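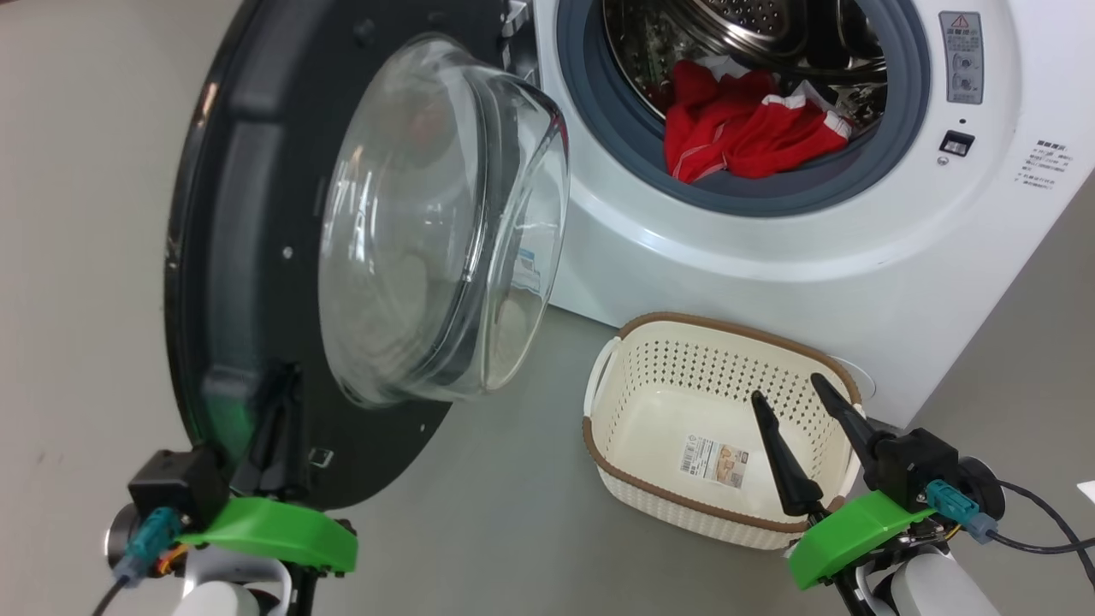 *Front loader with the door open, red and white item in the drum, cream basket on the floor.*

**FOR RELEASE 5/26/20**

# Rosteo opens shared laundry room at Keltitz building, wash-and-fold service to follow

Rosteo has opened the laundry room on the ground floor of the Keltitz building. Open to all tenants as of this morning. Front loaders, gray floor, baskets supplied. No coins.

The room has 6 washers and serves 122 apartments. Booking by phone or on the sheet by the door. A wash slot is two hours, which covers a normal load plus time to get it out and get going.

"People were carrying bags down the hill and back up again, in the rain, with kids," said Genivaldo Lacerda, who runs building services for Rosteo. "We had a room full of old bike frames and broken chairs. So we cleared it, put drains in, and now it's a laundry. Took longer than I wanted. November was the first date we gave people and I still hear about it."

Work on the room was done by Kaczmarczyk, the contractor that handled the stairwells last year. New drains, new supply lines, shutoff valve at each machine, floor leveled and sealed. The floor is smooth on purpose, no grout lines, so lint and spilled powder come up with one pass of a mop. Painting of the hallway outside is not finished. Expect tape on the walls for a bit.

## Opening hours

Open 6 in the morning until late evening, last load in by 8. Door locks on a timer. If you are inside when it locks you can still get out, the handle works from the inside.

Slots are free for the first month. After that the charge goes on the regular monthly statement, prices to be posted in the room and sent round by letter. Tenants who don't use the room don't pay anything.

## Baskets

Each washer gets a basket. Plastic, perforated sides so damp things can breathe, handles molded in. They stay in the room please. Park it on the floor right under the door before you unload, and the socks that fall out land in it and not under the machine. Lacerda asked us to put that in twice so it is also on the poster.

Baskets are for clean laundry. Bring the dirty stuff down in your own bag.

## Before you load

Rosteo is asking tenants to stick to a few house rules, printed here in full because the first version of the poster had a line missing.

- Check the drum before you put anything in. Check it again when you leave. Reach right to the bottom, up by the rubber lip, small things sit there and you don't see them from standing height.
- Pockets. Coins, keys, tissues, pens. Especialy pens.
- Reds on their own for the first few washes. A red shirt with white stripes or trim goes in cold, and don't leave it lying in the drum afterward or the red can creep into the white.
- Don't fill past three quarters. Clothes need room to drop.
- Nothing caught in the door. Push everything back past the gasket, then close until you hear the click. If it won't click, look for a sleeve.
- No dye. No rugs. No horse blankets (yes, asked already).
- Powder or liquid, either is fine, but use less than you think.

After the wash, wipe the rubber and the glass with the cloth on the hook, and leave the door wide open. All the way, not just on the latch. A closed door on a damp drum means a smell by the next day and then everyones towels have it.

Children are welcome in the room with an adult. Keep them away from the open doors, please. The doors are heavy and they are not for leaning on or sitting on, and a drum is not a hiding place. Look inside before closing, every time.

## Team shirts, first bulk customer

Cistunska, the neighborhood youth sports club, has signed up as the first group user. The club gets the early slots after match days for its kit, and has agreed to be out before the tenants' slots begin.

Until now the shirts went home in 13 different bags with 13 different families and came back in, well, several shades. Washing the lot together should keep the colors closer. The club has its own written instructions: shirts inside out, cold, low spin, no softener, hang straight away. Shorts and socks in a seperate load. Muddy items get rinsed outside at the yard tap first, NOT in the laundry sink.

"The arrangement is simple, they clean up after themselves and they get the quiet hours," Lacerda said. "If it works we'll look at other groups. If there's mud on the floor we'll talk."

Other clubs and groups in the building can apply in writing to the Rosteo office. One slot per group per week to start with. Tenants come first when the sheet is full.

## Wash-and-fold

Second stage. Drop off a bag, pick it up folded. Aimed mostly at older tenants and anyone who can't manage the stairs with a full load. Sorting will be done by hand, lights, darks, reds, then anything the tenant has marked as delicate. Bags get a numbered tag at drop-off and the tag stays with the load through washing, drying and folding.

Start date not set. Rosteo wants to see how busy the room gets on its own first. Names are being taken for the list now, no obligation.

Drying: there are lines in the room next door, same key. Dryers are being looked at, no decision yet. Please don't hang things over the stair rail in the meantime, the fire inspection was very clear on it.

## Problems and lost items

If a machine stops with water in it, do not force the door. Turn it off at the panel, leave a note on the sheet and call the office, extension 2444. Same number for leaks, a stuck door, or a basket that has walked off. Out of hours the line goes to a recording, leave your apartment number and which washer it is. The washers are numbered left to right starting at the entrance.

Single socks and other finds go in the box on the shelf. Cleared at the end of each month. What's left goes to the clothing bank.

Instruction cards in large print will hang over the machines, covering the basic cotton, mixed and cold programs. Cards for two of the washers are still at the printer and will go up when they arrive. If you're unsure which program to pick, use mixed, cold, low spin. Very little goes wrong on that one.

## About Rosteo

Rosteo looks after rental buildings, shared rooms and yards, including the Keltitz building. Work in recent years includes new stairwell lighting, bike storage and the yard benches.

**Press contact:** Genivaldo Lacerda, building services, Rosteo, extension 2444. Visits to the laundry room by arrangement, mornings are best, between loads.

Correction to the notice that went out earlier: the drying room is next door to the laundry, not upstairs. Sorry to those who went up.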